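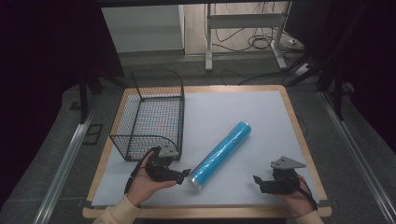 I started the Mevwood tidying notes because I kept answering the same questions about what goes where, and my answers kept drifting. So this is the README for the collection: short recordings of everyday things being put into (and taken out of) containers on a table, plus the notes I scribbled while sorting them. The black wire mesh basket turns up early on, with its scooped back and lower front, and I still think it's the nicest thing to begin with. Long items like the cylinder in the shiny blue plastic are where it gets interesting, as you can lay them down along the mesh or prop them up against the high end, and people have surprisingly firm opinions on which is right!

What's in the folder

There are 3000 clips, sorted into 38 item groups and 7 container types. Each clip has a one-line note in plain English, such as "long item, laid in basket, silver end first". I wrote most of them and Angeliki Theodorakopoulos wrote the rest. If a note sounds patient and sensible, it's probably one of hers. Mine tend to have brackets in them.

The folders are named after the container first and the item second, so "mesh-basket/wrapped-cylinder" and not the other way about. I did try it the other way for a while and couldn't find a thing.

How I sort things

Containers go by what they're like to put things into. Open at the front is one type, straight sides all round is another, anything with a lid gets its own folder. Colour doesn't come into it. A white mesh basket and a black one live together quite happily.

Items go by shape and wrapping. Wrapping matters more than I expected, so I've kept "wrapped" and "unwrapped" apart even where the thing inside is the same. Please don't merge them, I know it's tempting!

Known muddles

Trays and shallow baskets overlap. Charalambos Sotiropoulos calls anything below knuckle height a tray, I go by whether it has a proper rim, and both systems are in there. I've put a "tray?" tag on the ones we disagree about.

The September clips use the old word "tub" for everything with sides. I've fixed the folder names but haven't touched the notes, so search for both.

There are 2 versions of the item list. Use the one called items-new. The older one has "misc" as a group, and it had swallowed half the stationery by the time I noticed.

Adding your own

Yes please! Clear the table apart from the container and whatever is going in it, start with the item outside, and write the note straight after you finish (I've tried doing a whole Saturday's worth from memory and it was hopeless). If your container doesn't fit any of the existing types, put it in "unsorted" and I'll have a look.

Still to do

The Clarnbridge batch needs notes, and I want more soft things like cloths and gloves, which flop over the edge of a basket in all sorts of annoying ways. The spelling of "cutlery" also needs fixing in four folder names. That one's entirely my fault.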